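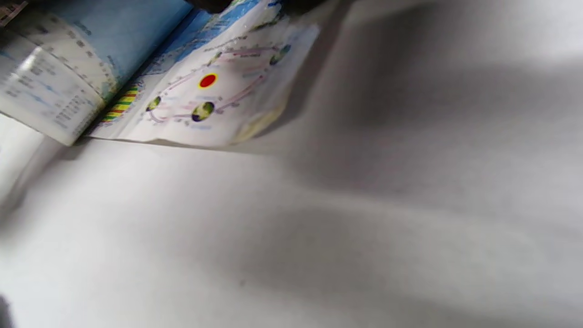 *Folded sheet, sun diagram side*

## Cloned Debian VMs: slow boot and two guests getting the same IP

**cleckie** wrote:

I built a template VM on our host (gatus) and cloned it 11 times for a training class. The template is Debian 12, ext4 root, separate swap partition, DHCP on one interface. The clones came up, but I have two problems.

1. Every clone sits for a long time early in the boot before it carries on. The template didn't do this when I first installed it. I did delete the swap partition and recreate it at a larger size before cloning, and I put the new UUID in /etc/fstab.
2. Clones named prido and novik keep ending up with the same IP address. I checked the MAC addresses and they are different. If I boot only one of them it works fine.

The class starts 1st May so I have some time, but I'd like to fix the template and redo the clones instead of patching each one by hand.

Craig Leckie

---

**edobos** wrote:

The first one is probably the resume setting. The installer can leave the old swap UUID in the initramfs config, and fstab has no effect on that. Look here:

```
cat /etc/initramfs-tools/conf.d/resume
```

If the UUID in there doesn't match what `blkid` shows for swap, the boot waits for a device that isn't there and then gives up. Put in the right UUID, or set it to `RESUME=none` if you never hibernate the guests. Then:

```
update-initramfs -u
```

For the second one, compare /etc/machine-id on both clones. I'd bet they are identical.

---

**slowdisk** wrote:

> I'd bet they are identical.

Different MACs should mean different leases. The server hands out addresses by MAC. I'd look for a static reservation on the DHCP server before touching machine-id. Which DHCP server is it?

---

**edobos** wrote:

That depends on the client. systemd-networkd sends a client ID derived from the machine-id by default, and a server that gets a client ID will use it in place of the MAC. Same machine-id, same client ID, same lease. If he is on ifupdown with dhclient it's a different story, so Craig, which one is it?

---

**cleckie** wrote:

systemd-networkd. The DHCP server is whatever runs on the office router. I looked and there are no reservations.

The resume file did have the old UUID. I set RESUME=none on the template, rebuilt the initramfs and the pause is gone. Thank you.

And yes, machine-id is the same on prido and novik. It's the same on all of them, I just hadn't booted the others at the same time yet.

---

**slowdisk** wrote:

OK, I was wrong about your setup. You can still put this in the .network file and be done with it:

```
[DHCPv4]
ClientIdentifier=mac
```

I prefer that anyway. It makes the leases easier to match up with the VM list.

---

**edobos** wrote:

It fixes the address but leaves you with clones that share a machine-id. The journal uses it, and so do some monitoring agents. I would clear it on the template either way:

```
truncate -s 0 /etc/machine-id
rm -f /var/lib/dbus/machine-id
ln -s /etc/machine-id /var/lib/dbus/machine-id
```

Do this last and then shut down. If you boot the template again it will generate a new one and you have to repeat it. Don't delete /etc/machine-id itself — leave the empty file in place.

Enikő Dobos

---

**tapeloader** wrote:

Don't forget the SSH host keys. We had a classroom set where every machine had the same keys, and it took a while before anyone noticed.

```
rm /etc/ssh/ssh_host_*
```

On Debian they don't come back by themselves at boot unless something creates them. cloud-init will do it if you have it installed. Otherwise run `dpkg-reconfigure openssh-server` on each clone from the console, or write a small oneshot unit that runs `ssh-keygen -A` before ssh starts.

---

**slowdisk** wrote:

For a class that's torn down after a few days I wouldn't bother with the host keys. It's one more thing that can leave you with no SSH on the morning of the class.

---

**tapeloader** wrote:

The unit file is short and he can test it beforehand. Temporary machines have a way of staying around. I have one called vass that was set up for a demo in January two years ago and it's still running.

---

**cleckie** wrote:

I did all of it except cloud-init. The steps on the template, in the order I used:

- RESUME=none and update-initramfs
- oneshot unit for `ssh-keygen -A`, enabled, ordered before ssh.service
- ClientIdentifier=mac in the .network file
- removed the host keys
- emptied machine-id, fixed the dbus symlink
- powered off, cloned

I booted 10 of the new clones together and they all got their own address. The last one didn't come up on the network at all. No address, and I can only get in through the console. Same template as the rest.

---

**edobos** wrote:

What does `ip link` say the interface is called? If you match on the name in the .network file and that guest got its NIC in a different PCI slot, the name will be different and networkd will ignore it.

---

**cleckie** wrote:

That was it. The others have ens18 and this one has ens19. I must have added a second NIC in the host settings and removed the first one. I changed the match to `Name=ens*` in the template and in that clone, and it has an address now.

Host keys are different on all of them too, I checked the fingerprints.

---

**slowdisk** wrote:

Name=ens* will also pick up any second NIC you add later. Fine for a class, but keep it in mind if one of them needs a static address on another network.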